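Repacking the rear wheel bearings on the van
By Salamatu Laryea
April
Print | E-mail
4 comments | 11 shares

The rear bearings on the Ranis started to hum on the highway at the end of winter. The noise rose with road speed, stayed the same in neutral, and got louder in long left-hand curves. That points to the right side, where the load goes.

I jacked the right rear, put a stand under the axle and rocked the wheel at twelve and six. There was play. The hub nut came off with a breaker bar and a length of pipe. The outer race had light scoring and the grease had gone brown and thin. The inner race was clean. 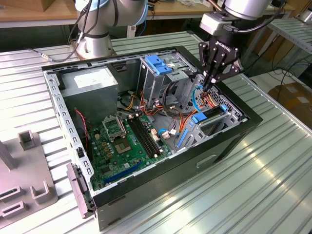 CHEGE, April

Parts came from Baltach, who stock both the sealed unit and the older serviceable type. My axle takes the older one. Check the stamp on the hub flange before ordering: mine reads 907, and the 896 hub has a larger seal that will not seat.

I drove the old races out with a brass drift, working from side to side, and pressed the new ones in with a threaded rod and two thick washers. Clirik grease went in by hand until it came through the cage. Fill the rollers fully, and leave some space in the hub cavity for the grease to expand.

The manual gives 176 Nm for the first pass on the nut while turning the hub. Back it off, then snug it by hand and fit a new cotter pin. I reused the dust cap.

Mahmoud Saber lent me his dial gauge, and end play came out within spec on the second try. After 300 miles I checked it again and found no change. The hub was no warmer than the one on the left, and the hum is gone up to highway speed.

The left side gets the same job next. I have the seals already, but the brake hose on that side is cracked near the bracket and has to be replaced first.

4 comments
Share | Print | E-mail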